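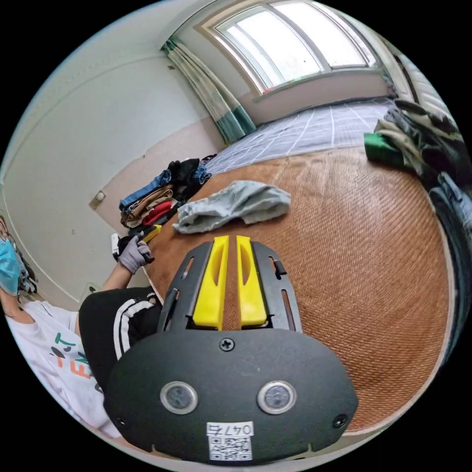
Halfway through the clothes, on the woven mat.

I have been putting off the summer clothes for longer than I'd like to admit. Every year I tell myself I'll go through them while the weather is still warm, and every year I end up doing it in November with cold feet and a bad temper. So this time I made tea, opened the window and got going before I could think of something nicer to do.

I always fold on the bed. I know some people swear by a table, and my aunt used an ironing board with a towel over it, but a bed is the right height for me and there's room to spread. The woven mat helps more than you'd think. Cloth lies quite flat on it (a quilt swallows everything) and you can smooth a sleeve out with the side of your hand. We bought ours from a little shop called Siddiqui, 7 summers ago now, and I still sleep on it until the nights turn.

My method, if it deserves the word, is to build one tall stack and leave the odd things in a heap on the other side. Jeans are easy. Sweaters are easy too, as long as you don't fold them so small that they spring open again. Shorts are what slow me down – they're too short to fold like pants and too stiff to roll, and the waistband always wants to be thicker than the rest.

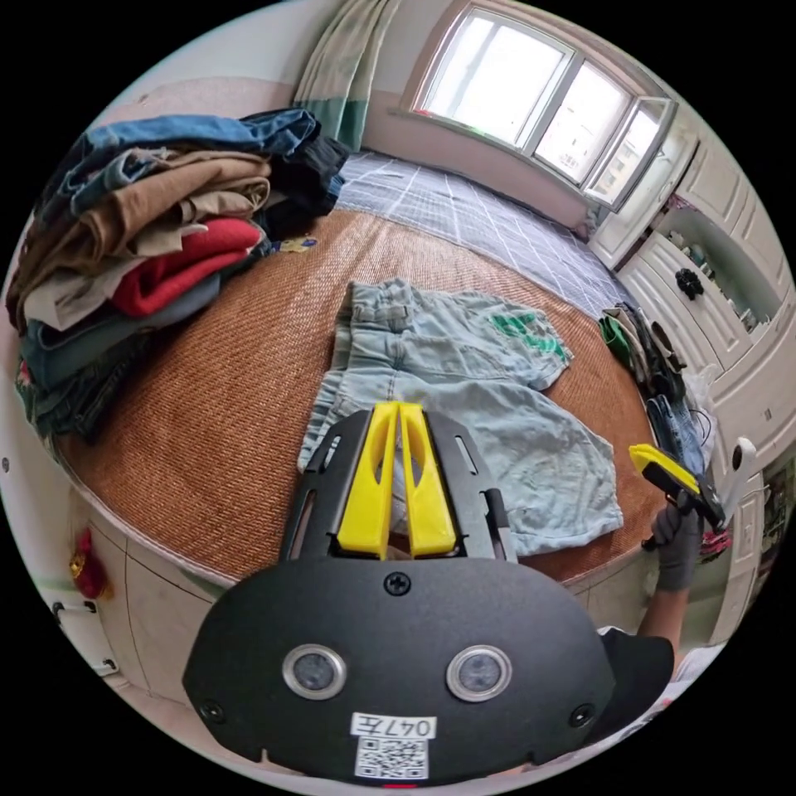

Rosewater, commenting on my last laundry post, wrote that she folds shorts in half down the middle, tucks the pointy bit of the seat in, and then folds up from the legs so the waistband ends up on the outside. "Mine stand up in the drawer like books," she said, "and I haven't ironed a pair in years." I've tried it now on denim and it does work! The tucking in is the part I'd been missing all this time. I still smooth them flat first, print side up if they have one, and give the legs a good tug.

Elastic waists are another matter. They gather themselves up the minute you let go, and I've stopped fighting them. I pull the waist straight once, fold the whole thing in three and put something heavier on top. A pair of jeans will do nicely.

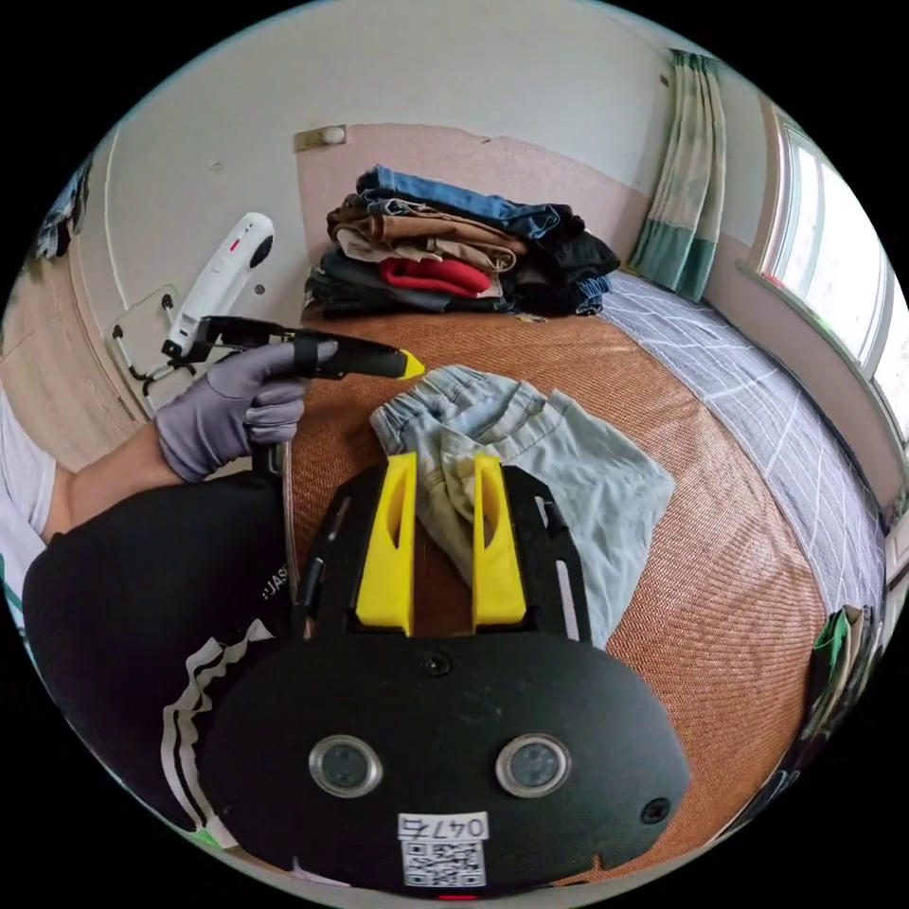

Nustberg, September 2022

A few people asked where everything goes once it's folded. The winter things move to the front of the closet, and the summer ones go into two flat Bisteo boxes that slide under the bed. I put in a bar of soap still in its wrapper, an old habit of my mother's, and the clothes come out in spring smelling faintly of it. I don't fill the boxes to the top, having broken a lid that way once.

The small heap is for mending and for making up my mind about. There's always something in there that I keep for no good reason, and I'm letting myself have one of those a year. The rest can wait until I've found the thread, which I think is in the kitchen drawer with the batteries.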